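Capucine Bailly: «El orden de la mesa decide cuánto se tarda en recoger»

Capucine Bailly lleva 7 años al frente del comedor de Harnero, una casa de comidas que sirve menú de mediodía y, por la noche, cenas para grupos pequeños. Antes trabajó en la cocina de una residencia de estudiantes, y de allí se trajo la costumbre de ocuparse ella misma de la recogida. Hablamos con ella una tarde de marzo, entre el final del servicio y la hora de preparar las cenas.

El trabajo empieza en la mesa auxiliar. «La gente piensa que recoger es llevar los platos a la pila», dice. «Para mí hay un paso anterior. Lo que llega del comedor se deja en una bandeja redonda, se vacía y se reparte. Si te saltas eso, acabas con servilletas en el fregadero y con el desagüe atascado los viernes por la noche, que es cuando no viene el fontanero.»

Cada cosa tiene su sitio en esa mesa. La bandeja con la vajilla va en el centro, los restos de comida a un lado y el escurridor al otro. Bailly lo organizó así después de probar varias disposiciones. Al principio ponía el escurridor detrás, contra la pared, y había que pasar los brazos por encima de los restos para alcanzarlo. «Duró poco. Una compañera me dijo que se manchaba las mangas todos los días y tenía razón.»

Para los restos usa una bandeja rectangular negra. Prefiere eso a un cubo porque ve lo que cae dentro. «En un cubo se te va una cucharilla y no te enteras. El primer año compré cubiertos dos veces. Desde que usamos la bandeja, casi no repongo.»

El escurridor es gris, de plástico, con púas inclinadas y la base calada. Le preguntamos por qué no lo tiene de acero, como en tantas cocinas. «El de acero que tuvimos se oxidó por las soldaduras y marcaba los cuencos claros. Este pesa poco y lo lavo entero en la pila. Las tazas las pongo inclinadas entre las púas, para que no se quede agua en el fondo.»

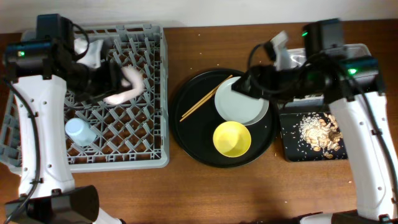
Qué se coloca primero

Bailly empieza por las piezas pequeñas. Las tazas y los cuencos van antes que los platos llanos, que al final se apoyan unos en otros y ocupan menos. Reconoce que en su antigua cocina se hacía al revés y que le costó cambiar.

«Shirley me convenció», cuenta. Se refiere a Shirley Doucette, con quien abrió el local y que ahora lleva las compras. «Ella decía que, si metes primero los platos grandes, luego las tazas acaban encima de cualquier manera. Lo discutimos una temporada entera. Ahora lo hago como ella dice, aunque delante de ella no lo repito mucho.»

La vajilla de color fue también idea de Doucette. La compraron en Kos, un almacén de menaje que cerraba, y costó 395 euros con el transporte incluido. Bailly hubiera preferido blanco. «El blanco lo repones en cualquier parte. Si se rompe un cuenco rosa, a ver dónde encuentras otro igual. Pero a los clientes les gusta, y en la mesa se distingue enseguida qué pieza es cada una.»

Lo que cambiaría

De la cocina cambiaría la altura de las mesas, que le parece baja para quien pasa horas de pie. También querría otro estante junto a la puerta, donde ahora se acumulan las bandejas. Pidió presupuesto a un taller, Murkach, y lo tiene guardado en un cajón hasta después del verano.

Sobre los restos tiene las ideas más firmes. Lo vegetal lo guarda aparte para el huerto de una vecina, y lo demás se tira al cerrar, sin dejar nada para la mañana siguiente. «Una vez lo dejamos, en agosto. No hace falta que cuente más.»

A las cinco y media se levanta y se pone el delantal. Quedan por doblar los paños del mediodía y a las ocho llega el primer grupo.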